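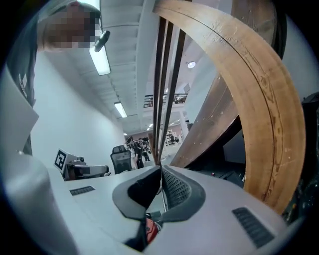 Teaching a job by hand, with the hand-held gripper, goes a lot better if you sort the grip first and the motion second. Most bad demos I throw out were bad before anything moved. Long thin stuff is the worst for it. With three dark rods pinched by the lower ends like these, close together and nearly parallel, every little wobble at the pad gets bigger up top. So grip, stop, look at the tips, then go.

Other things that help, no order:

Slow down. Then slow down again at the pick and the drop. The middle can be quick.

Same start spot every time. Tape an X on the bench.

Don't regrip halfway. If it slips, let go, scrap that one, start over. A saved mess is still a mess, and the Holtar arm will copy it faithfully.

Wipe the finger pads. Sawdust gets in the texture. Old toothbrush, dry. No oil, no spray.

Move the parts a little between runs. An inch left, turned a bit. If everthing sits in the same place the arm only learns that place.

Keep your other hand out of it unless the job really needs two.

On remote control (we use the Sandar handles): elbows on the bench, chair low. Look at the part, not at the screen, if you can see it from where you sit. There's a lag and you will overshoot, so ease off early. Short sessions. I'm useless after 9 in a row and the runs show it.

Name files as you go. We have 1,356 saved and 423 of those are just called "test", mostly from May, mostly mine. Going thru them Thursday.

Charge the Tang batteries overnight, 3 on the shelf at all times. Label the weak one.

Last thing, play a run back on the arm at low speed before you record a whole pile more. Stand back, stop button in reach. Bad grip angle shows up right away.

Recent tips
Clamping round stock without marks
Cable ties vs. velcro on the Avex cart
Getting glue off finger pads
Bench height for long sessions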